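25 December 2018

Since September I wanted to empty the cardboard boxes in the small room, and today I finally had the time. When we moved here from Wallisside we packed very fast at the end, so now the white things and the black things are all together and I must take out each piece to know what it is. 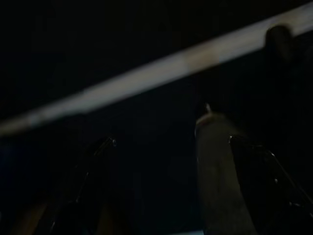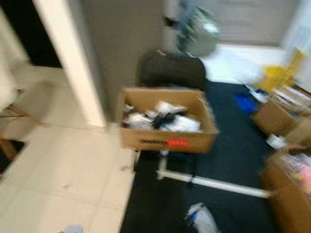
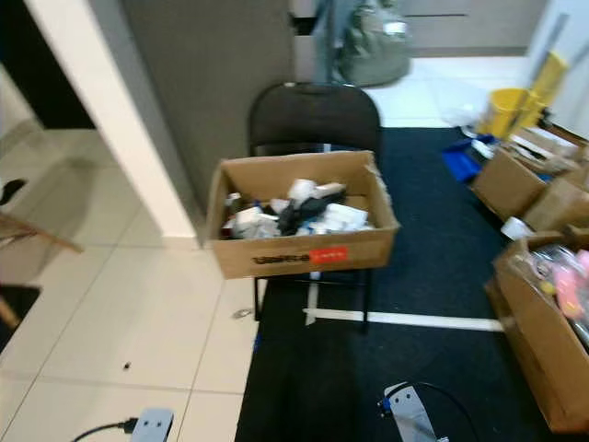
I decided to make only two piles, to keep and to give away. The first box took me roughly 60 minutes, much longer than I expected, and in the end the pile to keep was the bigger one. I also found the receipt from Hondari, which I was looking for all autumn. The next box I will open after the holidays. I still need to ask if the shop in Quezada takes old fabric.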